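Subject: Re: [desk-storage] Clear pen holders, two compartments, white desks
From: Cosmin Iordache
To: desk-storage list
Date: 2019-12-25

Replying to Safta's message on the list, quoted in part further down. 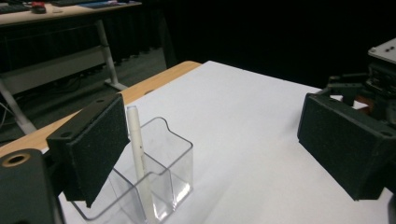 I have been using clear acrylic holders on the shared desks at Basulstead since October, so I can answer most of the points raised, though not the one on price.

Safta Mocanu wrote:

> We are refitting the writing room and the old tins have to go. They
> rust at the seam and mark the desk tops, which are white and show
> everything. I have looked at the Cunano desk tidy (clear, two
> compartments) and the Drovano pot (round, solid colour, one
> compartment). The room gets through a lot of pens and most of them
> are slim.
>
> My questions:
>
> 1. Does a light holder tip when there is only one pen in it?
> 2. Is the divider worth having?
> 3. How do you clean acrylic without clouding it?
> 4. Does anyone find clear holders hard to see on a white top?
>
> I would also like to know whether people store pens cap up or cap
> down. Dinu's old notes say cap down for markers but give no reason.
>
> Safta

On 1. Not in normal use. A slim pen stood in the front compartment will lean until it meets a wall and then stay there. The pen weighs very little against the holder, and the lean is small because the compartment is narrow. What does tip a holder is a long heavy item, such as a steel rule or large scissors, put in the front with the back empty. Long items go in the back. I put a label saying so on the shelf where the spare holders are kept, and it has mostly been followed.

The height of the walls matters more than the weight. If the pen stands well clear of the rim you can take it by the cap with finger and thumb without touching the holder. If the rim comes up close to the cap you end up pinching the wall as well and the whole thing lifts. Before you order, take the shortest pen in the room and compare it with the depth of the compartment. I would reject any holder that leaves less than a thumb's width showing.

On 2. Yes, if you keep to a rule for it. Ours is pens in front, everything else behind. Without a rule people fill whichever side is nearer. The type with a higher back wall helps, as it shows which way round the holder should face. A scooped top edge on the back wall is also easier on the fingers than a straight one, and there are no square corners to chip. All the chips I have found have been at square corners.

The divider has one drawback. Dust and pencil shavings collect in the joint where it meets the base, and a cloth won't reach. A cotton bud will.

On 3. Lukewarm water, a drop of washing-up liquid, soft cloth, rinse, leave to drain upside down. Do not use glass cleaner with ammonia in it, or alcohol wipes. Alcohol can start fine cracks along the cut edges and they do not polish out. I lost 4 holders that way in the first month and had to replace them. Paper towels leave hairline scratches which look like clouding under a desk lamp.

For ink on the inside, soak first. Permanent marker on acrylic is best treated with a white plastic eraser, rubbed lightly. It is slow and does not always take everything off.

On 4. To some extent. Against a white top the thin walls show mainly as grey reflections, and from across the room you see the pens before you see the holder. With white pens in it you may not see much of either. We had a few knocked over by sleeves and bags. Moving them to the back left corner of each desk dealt with most of it. If that does not suit your layout, put a dark felt square under each one. The felt also protects the desk top from grit caught under the base. Cut it slightly smaller than the base so that it doesn't collect fluff round the edge.

On cap up or cap down. For ballpoints and capped gel pens I store cap up. It is easier to pick the pen out, and the cap is the part people recognise. For whiteboard markers I would lay them flat, which neither of the holders you list will allow. A marker stored tip up for long periods tends to write faint at first, and I assume that is the reason behind Dinu's note.

On quantities. Our last stock check gave 386 pens against a nominal 400, held at 50 desks. That is more pens than the desks need, and I have stopped topping up the front compartments. An overfull compartment is harder to use than a nearly empty one: the pens jam against each other, and pulling one brings up its neighbour.

I have not used the Drovano pot and can't comment on it, except that with a solid wall you lose sight of anything short that drops to the bottom. Rubbers and pencil sharpeners in particular.

One question back to Safta. Are your desk tops level, or do they slope towards the writer? Everything above assumes level. On a slope I would want rubber feet on the holder, and I would fit them before it goes on the desk.

Cosmin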